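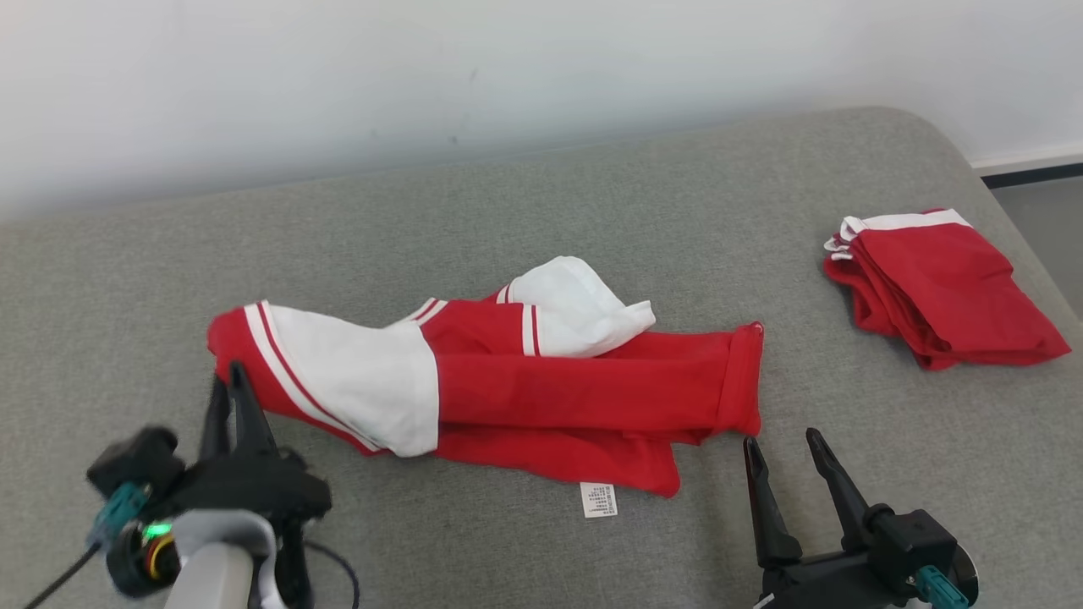 룸 보정 켜면 보컬이 텅 비는데 저만 이런가요?
Nayeli Bedoya

Teria 스트리머에 Clinville 액티브 스피커를 물려서 쓴 지 한 계절쯤 됐는데요, 요즘 룸 보정에 완전히 빠져 있습니다! 저역은 진짜 감동이에요. 벙벙거리던 콘트라베이스가 음 하나하나 구분돼서 들리고, 볼륨을 낮춰도 킥이 살아 있어요. 그런데 보정을 켜면 여자 보컬만 이상하게 속이 빈 소리가 납니다(통 안에서 부르는 느낌?). 끄면 훨씬 자연스럽고요. 듣는 자리는 빨갛고 하얀 옷이 널려 있는 그 회색 천 쪽이고, 뒤는 바로 맨 흰 벽이에요. 등을 기대고 들으면 귀하고 벽 사이가 한 뼘도 안 됩니다.

측정은 Wang 측정 마이크로 했고 필터는 Skernport 앱이 만들어 준 걸 그대로 올렸습니다. 그래프를 보니까 849Hz에 깊은 골이 하나 있더라고요. 자동 필터가 거기를 꽤 세게 끌어올려 놨어요. 혹시나 해서 마이크를 손가락 한 마디쯤 앞으로 당겨서 다시 쟀더니 이번엔 골이 744Hz로 내려왔습니다. 그럼 처음 필터는 뭘 고친 건지 모르겠어요. 스피커 위치도 바꿔 보고 토인도 해 봤는데 이 골은 거의 그대로입니다. 케이블은 기본 제공품이고 샘플레이트는 스트리머에 맡겨 뒀어요.

궁금한 건 이겁니다. 골을 메우는 게 맞나요, 그냥 두는 게 맞나요? 그리고 보정 상한 주파수라는 걸 앱에서 조절할 수 있던데 어디쯤으로 두고 쓰시는지도 알고 싶어요. 저역은 절대 포기 못 합니다 ㅎㅎ

Margus Strazds

와 측정을 두 번 하셨으니 답은 거의 찾으신 거예요! 마이크를 조금 움직였는데 골이 따라 움직였다면 뒷벽 반사입니다. 스피커에서 바로 온 소리와 벽을 찍고 돌아온 소리가 그 주파수에서 반대 위상으로 만나는 거죠. 첫 번째 골은 음속을 벽까지 거리의 4배로 나누면 나옵니다. 849Hz면 벽에서 10센티 남짓, 744Hz면 11.5센티쯤. 마이크를 당긴 만큼이랑 맞지 않나요?

이런 골은 EQ로 메우지 마세요. 직접음을 키우면 반사음도 같이 커져서 마이크 자리에서는 여전히 상쇄되고, 머리를 조금만 움직이면 올려놓은 부분만 툭 튀어나옵니다. 사람 귀는 마이크처럼 한 점도 아니고요. 보컬이 통 속에서 나는 것 같다는 게 그 증상일 가능성이 높다고 봐요.

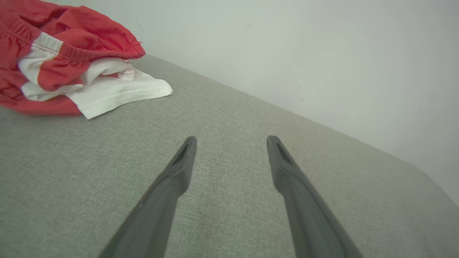
짙은 회색 집게 끝, 벌어진 상태

저라면 이 순서로 해 보겠습니다.

먼저 Skernport에서 보정 상한을 300Hz 정도로 내리고 필터를 새로 만드세요. 좋아하시는 저역 효과는 거의 다 그 아래에 있습니다. 그 위쪽은 스피커 본래 소리를 믿어 보시고요.

다음은 부스트 제한. 최대 +3dB로 묶거나, 처음에는 아예 0으로 두고 깎기만 해 보세요. 헤드룸도 덜 잡아먹고, 보정 켜고 끌 때 음량 맞춰 비교하기도 쉬워요.

그다음이 자리입니다. 저도 벽에 딱 붙어서 듣던 사람인데 앉는 위치를 30센티만 앞으로 빼도 무대가 확 넓어지더라고요(처음 들었을 때 혼자 소리 질렀습니다). 못 옮기시면 머리 뒤에 두툼한 흡음재를 하나 세우는 것도 좋아요. 얇은 스펀지는 고역만 먹으니까 두께 있는 걸로요.

측정할 때는 머리 위치 한 곳만 재지 말고 좌우 앞뒤로 조금씩 옮겨 가며 여러 번 재서 평균 내시고요. 필터 새로 만드시면 그래프 꼭 올려 주세요, 정말 궁금합니다!

소파뒤고수

저는 885Hz에서 똑같은 거 봤어요. 그냥 룸 보정 끄고 삽니다. 편해요. Teria는 펌웨어 올리고 나면 필터가 풀릴 때도 있으니까 그것도 한번 보세요.

Nayeli Bedoya

두 분 다 감사합니다! 펌웨어는 확인했는데 필터는 그대로 걸려 있었어요. 상한을 300으로 내리고 부스트를 0으로 해서 다시 만들었더니 보컬이 돌아왔습니다!! 콘트라베이스도 그대로고요. 벽까지 거리도 자로 재 봤는데 계산하신 거랑 거의 맞아서 깜짝 놀랐어요. 흡음재는 토요일에 보러 가려고요. 평균 측정은 그거 세우고 나서 해 볼게요. 그런데 흡음재 높이는 앉은키보다 얼마나 더 올라와야 하나요?

Margus Strazds

귀 높이가 가운데쯤 오면 됩니다. 벽에 딱 붙이지 말고 살짝 띄울 수 있으면 더 좋고요. 잘 돼서 제가 다 신나네요!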